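The Snack Box Cure

By now you have probably been told to get a snack box. The January advice pages are full of them. Take every half-eaten packet in the house, tip the lot onto a flat surface, find a container with a lid, and feel your life improve. Flandine, the storage company, prints the method on a card and charges 17 dollars for a box to go with it.

I have my doubts, mostly about the flat surface. In a small apartment that means the bed.
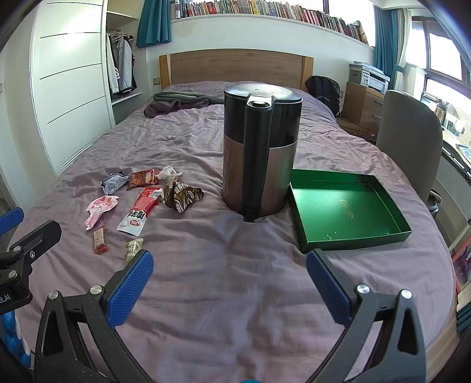 So there goes the duvet, and with it the kettle, which had nowhere better to stand. I refused to buy the box. I used the lid of an old green gift box, the kind with gold characters printed inside, which costs nothing and is the right depth for candy.

The card says to sort by "occasion." What is the occasion for a pink packet shaped like a cartoon bunny? I gave up on that and sorted by whether a thing had been opened, which took care of the long red and white pouch with the torn top.

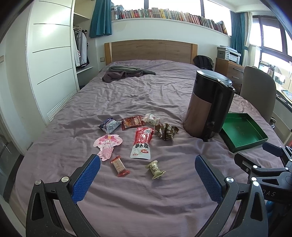

A rival outfit, Jarken, wants you to sort by date. Fine, if you can find one. Imported snacks put everything in tiny print on the back, and half of mine are in languages I read badly or not at all. I spent longer on the small type than I'd spend eating what was inside.

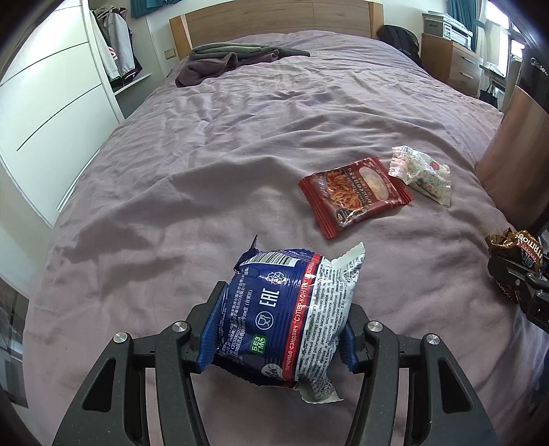

A Super-Kontik is a sandwich cookie, by the way, and the wrapper says no GMOs. That's nice to know. It did not help me decide where to put it.

Jarken also claims a sorted household saves 238 dollars a year on food. I asked how they got there and was sent a brochure. The survey behind it had 600 people in it, all of them customers.

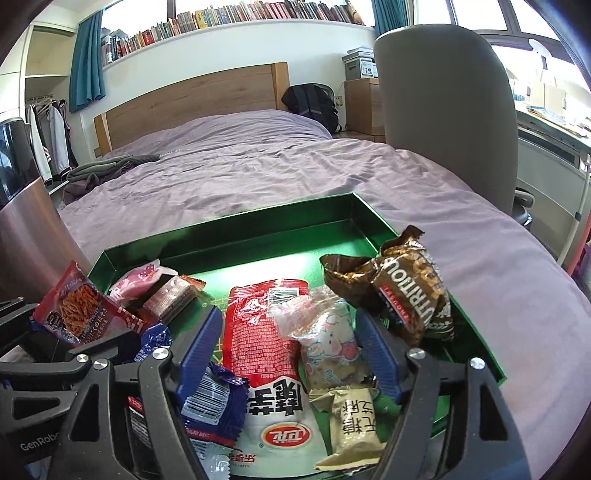
What I'll grant is that a tray with walls beats a drawer. Crinkly bags slide off each other and lean on the sides, and you can see the red noodle-stick packet without digging for it. I'd keep the lid for that alone. I would not pay 17 dollars for it, and I still need somewhere to put the kettle.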